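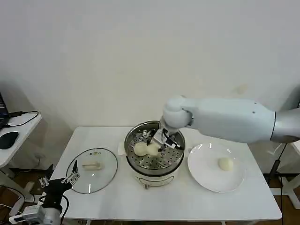 Bun duty, 14/05/2026

Quick one, I'm wrecked. Spent the whole day on the remote rig teaching the arms to load a steamer. Take a bun off the plate, put it on the tray, let go, next. Sounds like nothing. My shoulders disagree.

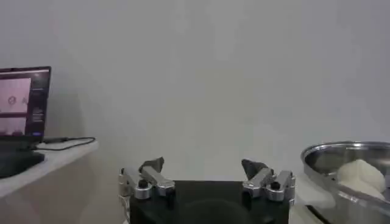 Teleoperation is mostly waiting for your own hands to catch up with your eyes. There's a lag, small, but you feel it in the close. I kept squeezing early. Ghazal Kiani told me to stop staring at the laptop and watch the fingers, and she was right, annoyingly. Wide open on the way in, slow shut, don't squash. Got 18 clean runs before lunch, binned 9.

Then the reset. Buns back on the plate, hands back down low, go again. You get a rythm eventually. I moved the buns a bit

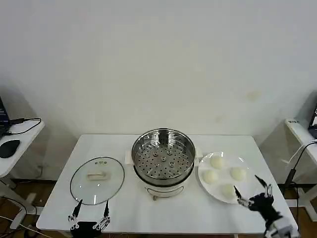 each time so it doesn't just learn one spot – Flarnby did that last year with their cups and the poor thing was grabbing air whenever a cup shifted. Total is now 281. We want over 1,000 by June, so, yeah. Lots of buns.

Worst part is the rim. Come in too flat and you clip the pot, and then teh whole demo's no good.

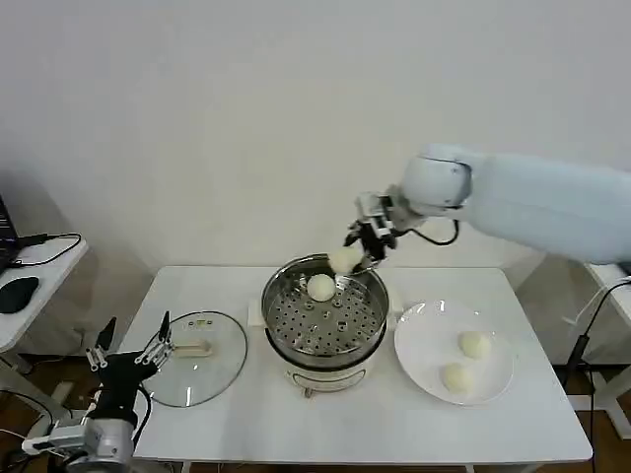
Ghazal reckons we should keep the clipped ones, as long as the recovery is decent, otherwise it'll never learn to get itself out of trouble. Maybe. Will try a batch tomorrow and see. Bed.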